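The woman who runs the tablecloth stall at the Drorside market told me I could come over any time after two, so of course I was on her porch at five minutes to. I'd been wanting to talk to her since May, when I bought a cloth off her for my sister and then kept it (sorry, sis). She doesn't want her name in this, which is fine by me. Her regulars know who she is.

She got started with a single box of remnants from Dretura, a fabric outlet two towns over that used to clear its printed cottons by the pound. "I paid 25 dollars for that box and I thought I'd been robbed," she said. "Half of it was brown. Who wants brown on a table?" The other half was flowers, and the flowers were gone by lunchtime at her first market. She went back for more the same week.

These days she keeps a notebook of every cloth she's hemmed, and the last entry when I visited was number 446. I asked if I could look through it and she held it against her chest for a second before she handed it over! It's mostly measurements, plus little notes on who bought what. One says "wanted it for a boat." Another one just says "no."

We got onto the subject of what people do wrong with tablecloths and I had to put my pen down, because apparently I do all of it. I iron them dry. I fold them in the same place every time. I put them away with a spot on them and tell myself I'll get to it. "The fold is what kills them," she said. "You get that gray line down the middle and then you're putting a fruit bowl on it for the rest of your life." She rolls hers on cardboard tubes and stands them up in the hall closet, and I've since asked at the carpet store if they have any tubes going. They do, but they're nine feet long.

She's also firm that a cloth should be used on an ordinary day, with ordinary stuff on it. White background, big loud print, blue and red and pink flowers, circles, dots, all of it going at once, and then whatever you own goes on top: the fan, the glass jar with a handle, the cups, a purple plush with a yellow bow. "If you clear the table every time somebody comes, you're running a showroom," she told me. "I like to see people's things." 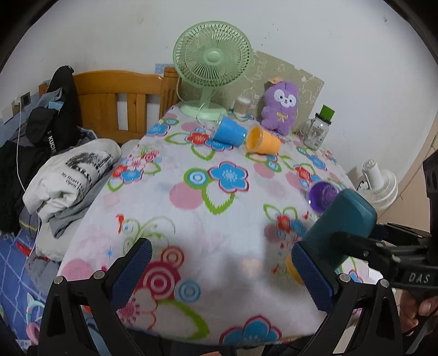 Page last changed: May, 4:10 p.m.

I asked how she picks a print, thinking there'd be some system to it. She laughed at me. "I squint," she said. If it still looks cheerful with her eyes half closed, she buys the bolt. She likes a white ground because the colors stay clean on it, and she likes a pattern with a mix of sizes, a really big flower and then something small like a dot, so there's always a bit for you to look at while you're waiting on the toast. What she won't touch is anything with a border. She did a run of bordered cloths once for a gift shop called Tronville and every table in the world turned out to be the wrong length for them. She still has four. I was offered a very good price.

Money came up, as it does. The most she's ever spent in one go was 3,000 dollars, on the tail end of Dretura's stock when they stopped doing cottons, and she didn't sleep that night. "I lay there thinking about bolts," she said. It took two summers to sell through, and she says she'd do it again tomorrow if anybody had the stock. The newer fabrics feel thin to her. She had me rub one between my fingers and then rub an old one, and okay, yes, I could tell.

A few things I scribbled down as I was leaving and want to pass on. Cold water for coffee, right away, and leave the hot tap alone. Let the cloth hang down farther than you think, a good hand's width at least. And buy it bigger than the table if you're anywhere between sizes, which she says is the one bit of advice people argue with her about.

She's at Drorside through the fall, in the row by the bread people, and you'll want to get there before ten if it's florals you're after. I went home with number 288 from the notebook, a return from years ago with a tiny darn in one corner. It's on my kitchen table now with my mail all over it.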